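Hand comparison checklist, Jirov vs. Zokorcombe
Filled in by Rangi Henare, October 20, 2024

Joint limits loaded: OK. I checked these twice (the Jirov file bit me before!).
Stop key halts the controller: OK on both.
Grip force capped at 50 percent: OK, but Drolico's default is 100, so look every single time.
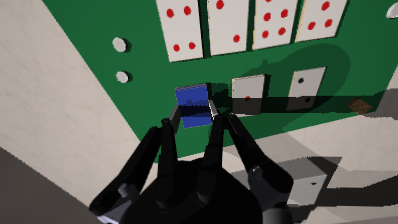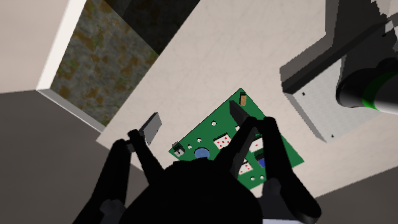 Fingertip clearance: needs work. I want the closing speed down before we run the Olatunji controller, and I'd like 3 clean passes per hand. The green board is my worry here, with black fingers working that close to it, so please add a contact alarm for the board itself and not only for the part being picked.

Camera view of the grasp: OK with a note. The palm takes up a lot of room down low, so I'd try a second, higher view.
Logs saved: not yet, I'll do it after lunch.
Recheck due: November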